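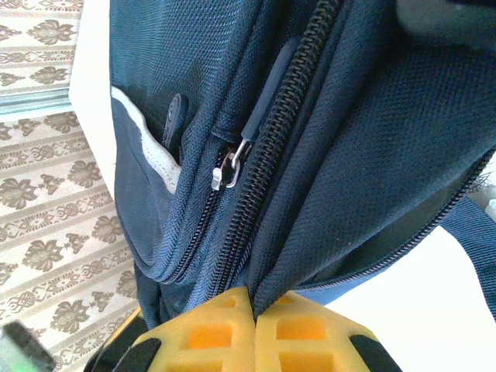 4.2 Zur Aussagekraft der Belastungsangaben bei Gewichtsrucksäcken

Die Hersteller von Trainingsrucksäcken für das Gehen mit Zusatzlast werben gern mit Zahlen, deren Herkunft sich kaum prüfen lässt. Karimi und Briem übernehmen für das Modell Gralum die Angabe von 3000 Belastungszyklen, ohne zu klären, was als Zyklus gilt und an welcher Stelle die Kraft angreift. Das ist keine Nebensache. Ein dunkelblaues Gewebe mit langem schwarzem Reißverschluss wie in Abb. 3, wo der Stoff zwischen zwei gelben Greiffingern zu einer Falte zusammengedrückt ist, wird punktuell beansprucht; beim Gehen verteilt sich die Last dagegen über Gurte, Rückenteil und Boden. Wer beide Fälle unter dem Begriff »Haltbarkeit« zusammenfasst, vergleicht Unvergleichbares.

Abb. 3: Textiloberfläche unter punktueller Klemmung.

Ähnlich skeptisch sehen wir den behaupteten Trainingseffekt. Rangel berichtet für eine Gruppe von 200 Freizeitsportlern eine verbesserte Rumpfkraft, doch fehlt eine Kontrollgruppe, die dieselben Strecken ohne Last gegangen wäre. Ob der Zuwachs auf den Rucksack zurückgeht oder schlicht auf das regelmäßige Gehen, bleibt offen. Die Nachauswertung durch Hauksdóttir stützt sich auf 3456 Einzelmessungen; sie stammen allerdings von denselben Personen und sind somit nicht unabhängig. Die schmalen Konfidenzintervalle dürften vor allem diesem Umstand geschuldet sein.

Auch die Trainingstagebücher aus Lund helfen nur begrenzt weiter. Das Füllgewicht wurde dort von den Teilnehmenden selbst eingetragen und im April einmalig nachgewogen. Yazıcı hält diese Kontrolle für ausreichend. Wir teilen die Einschätzung nicht und verwenden die Tagebücher im Folgenden nur für die Gehzeiten.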